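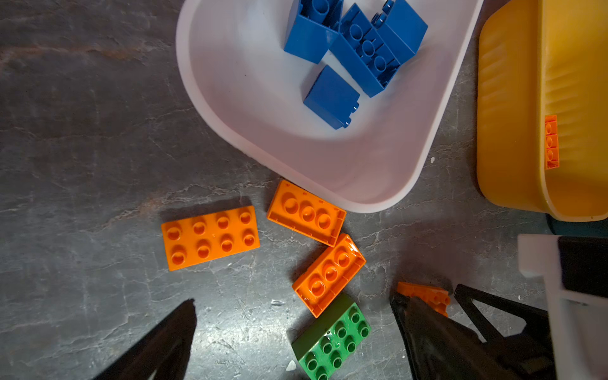

How often does the sorting cell need its wrist camera checked?
Every 500 grasps, and again after any work on a gripper or its cable.

3.2 Cell setup and upkeep

The Stakham cell has two arms on a common aluminum rail at the front of an enclosure with red textured walls. The task is color sorting of large toy bricks into bins. Blue bricks are assigned to the white bin, orange to the yellow bin and green to the dark teal bin. We kept the bin order fixed across all sessions, as the reset script written by Hyun-seo Do reads bin poses from a table and does not search for them.

Each session starts with both arms parked. The operator wipes the finger pads with a dry cloth, closes each gripper on a 60 mm gauge block and compares the reported opening with the stored value. An error above 2 mm is corrected in software; a larger drift between sessions has so far meant a loose finger screw. Screws are retightened with the arm powered down - torque on the last joint is otherwise enough to shift the reading.

The cable hose on the right arm is the part that needs most attention. It follows the arm over the elbow and down the lower link, and if it is clipped too short it pulls on the connector at full reach. We leave slack at the elbow and inspect the clips every 7 days. The control boards are mounted low, by the arm bases, so that they can be swapped without removing an arm from the rail. 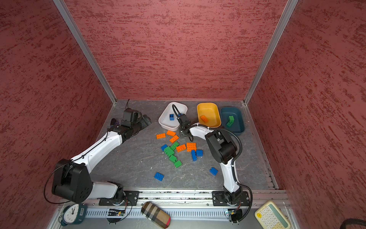

Figure 2. Fixed-camera view of the cell during sorting, with the right gripper in the white bin and bricks of all three colors still on the floor.

Wrist camera extrinsics were re-estimated by A-yeong Ban after each gripper change using the Skakano routine. The fixed camera was calibrated once, on 16 January 2025, and its mount was then pinned. Bins that had been bumped were set back against printed corner templates before the next trial - an offset here shows up as missed drops, mostly at the rim.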